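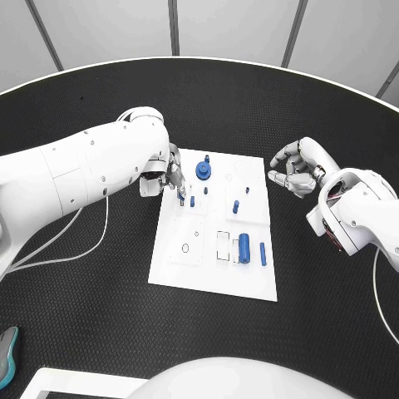
Zarkgate Community Board > Home & Garden > Moving and Storage
Thread: Portable container vs. storage unit for a gap between houses

parkrowdave
We close on the sale of our place in July and the new house won't be ready for a while after that. Builder says six weeks, so I'm planning on ten. Two bedrooms, a garage full of tools, a piano. The choices are a portable container in my brother-in-law's driveway or a regular unit out at Kandard Storage on the county road. Anybody done both? Mostly I want to know about heat and about getting to my stuff in the middle of it.

lintfilter
Did a container two years ago. Fine for furniture, bad for candles, vinyl records and anything glued. It gets very hot in there by mid afternoon. My bookcase veneer lifted along one side. I would not put a piano in one in July.

Nhi Nông
Agree on the piano. I teach lessons and have moved two uprights. Ask the builder or a friend to let it live in somebody's actual living room. If that can't happen, get a climate controlled unit, and ask what the controlled part means, as some places only run fans. Plan on having it tuned after it's been in the new house a few weeks. Don't tune it the day it arrives.

parkrowdave
Thanks. My sister-in-law might take the piano but she has cats. Still better than an oven.

grumpy_in_4B
Containers are overpriced. You pay delivery, you pay monthly, you pay pickup, and then you pay again if the truck can't get up the new driveway. We got charged for a second trip. Rent a truck and a unit and do it yourself.

lintfilter
You also load and unload twice that way. With the container you load once. That counts for something at my age.

grumpy_in_4B
You still carried it all out of the house and into the next one.

lintfilter
Once each. With a unit it's house to truck, truck to unit, unit to truck, truck to house. I've got a bad shoulder and I'd pay the money again.

Roel Van Damme
I worked the desk at a storage place for several years (not Kandard). A few things people miss.
Read what happens in month two. The first month is often cheap and the rate goes up after.
Your homeowner's policy may cover things in storage only up to a small part of the total, and you won't have that policy once the house is sold. Call before closing.
Drain the mower and the trimmer. Every lease I ever handed out said no fuel and half the people didn't read it.
Ground floor costs more. With garage tools, pay it.

parkrowdave
Did not think about the policy. Calling tomorrow. What size would you say? Kandard's chart says 10x15 for two bedrooms but I don't trust the chart.

Roel Van Damme
The chart assumes you stack to the ceiling and never go back in. For two bedrooms plus a garage with an aisle down the middle, 10x20. Put the things you'll want at the front on the left and write down where they are.

marge_h
We used Hastano for the container and had no trouble. Driver was on time and set it down level on blocks. We had 27 boxes of books and they all went along the front wall, low, to spread the weight the way he told us. Total came to about $1000 for the whole time, both trips included.

grumpy_in_4B
For how long? They quoted me 1000 for one month.

marge_h
Five weeks. It was winter, maybe they're cheaper then.

grumpy_in_4B
They are. Summer is when they get you.

tallgrass
Check with the city if the driveway is inside town limits. Ours allows a container for 30 days without a permit and after that they leave a tag on it. My neighbor got tagged.

parkrowdave
Brother-in-law is outside the limits but there's an HOA. He's asking.

Nhi Nông
Also take pictures off the walls and pack them standing up, not flat. Mirrors too. And keep one set of sheets and towels with you.

parkrowdave
Update. HOA says 14 days max for a container, so that's out. Got the 10x20 at Kandard, ground floor, drive-up, not climate controlled. Piano goes to the sister-in-law, cats and all. Insurance will write a renter's policy that covers the unit. Still need movers for the piano.

marge_h
Romaniuk moved ours down a flight of stairs with no marks on anything. They want a couple weeks' notice in summer.

lintfilter
Second Romaniuk. Measure your sister-in-law's front door first, with the storm door off.

parkrowdave
33 and a half with it off. I'll call them in the morning.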